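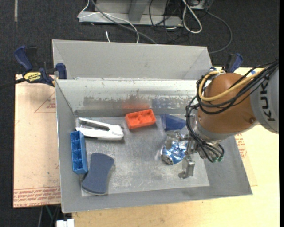
Mixed bin

March, by Liam Ó Briain

A mixed bin is an open container in which small household and office goods are kept together without sorting. It is commonly made of sheet metal with sloped walls, so that things slide towards the flat floor. Typical contents are a stapler, a foam pad, a plastic building brick and a compartment tray. The Driren pattern holds 54 litres.
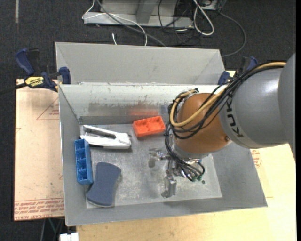

Sadao Yokoyama objects that a compartment tray should not be counted among the contents, as it is itself a container and belongs on a shelf.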